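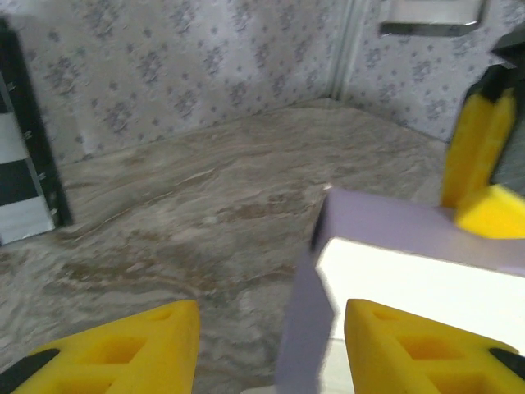

For my packaging unit I wanted to know what makes a small gift box easy (or really annoying!) to fill and close. I picked a plain lavender one, gave it the working name Larell, and spent the term putting little toys into it and taking them out again. I went through 34 packings in all, and I still kind of like the box.

The setting got almost as much of my time as the box did. I wanted it to feel like a corner of somebody's bedroom, so the walls got a white paper with tiny purple flowers, and the floor got a marble pattern in gray and white. My reference was the Drodel playroom page in an old Clostora catalog, which I've been hauling around since last year.

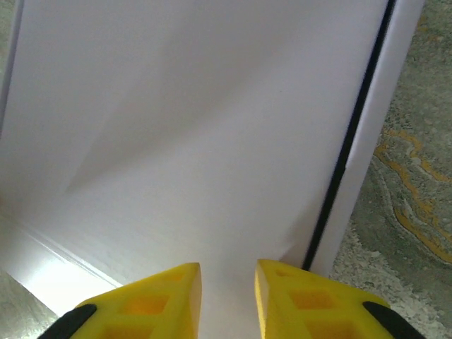

4 min read

What I timed

Every packing started with the box closed and the toys beside it, and I gave each one a limit of 30 seconds. That sounds like plenty until a brick goes in on its corner and the lid won't sit flat. Five of my packings ran over, and four of those were lid trouble.

I kept going back to the little green building bricks. The studs on top are great for picking them up, but they catch on everything else, and two of them side by side want more room than you'd think. 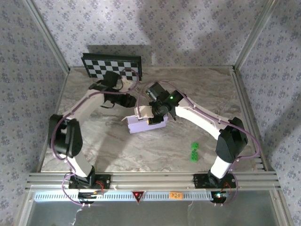
The flap was the other thing I changed my mind about. My first plan was to trim it right down so it would look neater, but I ended up leaving it long. A longer flap gives you something to get hold of, and I'd take that over neat any day.

Color was just fun. Lavender with the flowered paper was my first idea and I never seriously tried another one, although my classmates voted for mint (sorry, everybody).
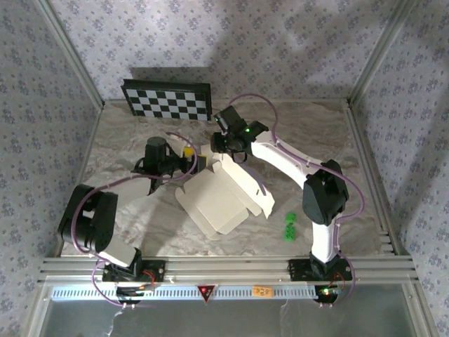 Next time I'd make the box a touch deeper and test more shapes, especially rounded ones. I'd also write my notes the same day, as my February pages are mostly arrows. The Ó Conaill folding guide in the library helped a lot with the corners, and I'd tell anyone starting this unit to borrow it early.

Last updated: February

Search student projects
Enter a keyword

Related projects
Wallpaper for Very Small Rooms
A Lid That Stays Shut
Sorting the Toy Shelf by Size
Paper Corners, Three Ways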